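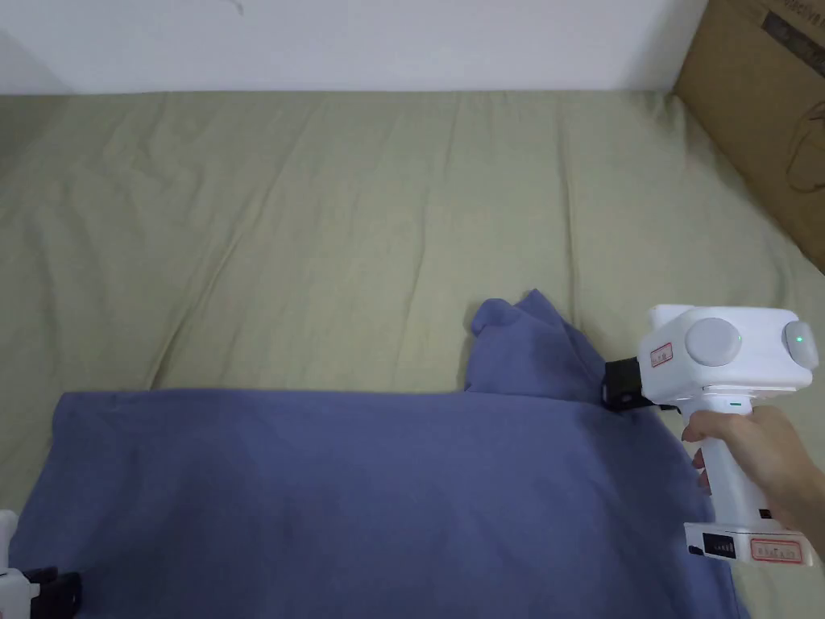
Right-hand gripper closed on the raised fold of the garment; left-hand gripper at lower left. Blue cloth on the bed station, green sheet.

Home | Notebook | Protocols | Hardware | Data Index | Contact

Bed station, garment handling by hand-held gripper
Notebook entry, April
Last updated: April, 16:40

Purpose. To record demonstrations of garment handling on a soft surface, for comparison with the tabletop set completed under Viltus. The operator carries out the task directly with a pair of hand-held grippers. No arm is used at this stage.

Setup. The bed was made up with the pale green sheet. The contrast with the blue garment is adequate in the head view, although creases in the sheet remain visible and were not smoothed between episodes. The brown cardboard box remains beside the bed and should stay there until the set is complete, so that the background does not change partway through.

Procedure. Each episode begins with the garment spread on the sheet and both grippers open. The operator takes hold of the cloth, makes the first fold, adjusts the edges, makes the second fold and withdraws both grippers before recording is stopped. Operators are asked to pause for one full second after each closure. Episodes in which the cloth is touched with the bare hand are to be marked and set aside.

Results. The session produced 161 episodes, of which 23 were set aside on review. The running total for the Tellach set now stands at 2324. Playback was checked on the Moroz workstation before the files were moved to storage.

Observations.

1. Grasping from a raised fold is more dependable than grasping a flat edge. On the tabletop the lower finger can slide beneath the hem. On the mattress the surface gives way, and the jaw tends to collect sheet together with cloth. Most of the rejected episodes show this fault.

2. Operators have begun to gather the fabric into a small lump before closing the jaw. This is acceptable, but it should be done in the same manner by everyone. At present the gathering motion differs considerably from one operator to the next – the Lollo policy trained on the earlier mixed data hesitated at precisely this point.

3. The left gripper is often near the edge of the head view. The operator should stand slightly farther back, with the chin lowered. The wrist views are not affected.

4. Jaw opening was recorded at 70 percent at the start of several episodes where full opening was expected. Calibration is to be repeated before the next session.

Actions. Write a short instruction on gathering the cloth and attach it to the protocol. Trim the idle time at the end of each recording. Repeat the first block with the sheet pulled tight and compare the rate of mixed grasps. Do not merge this session with the main set until the calibration question is settled.

Related entries
Tabletop folding, Viltus set: closing notes
Lollo policy: hesitation before first grasp
Gripper calibration, revised procedure
Moroz workstation: storage and playback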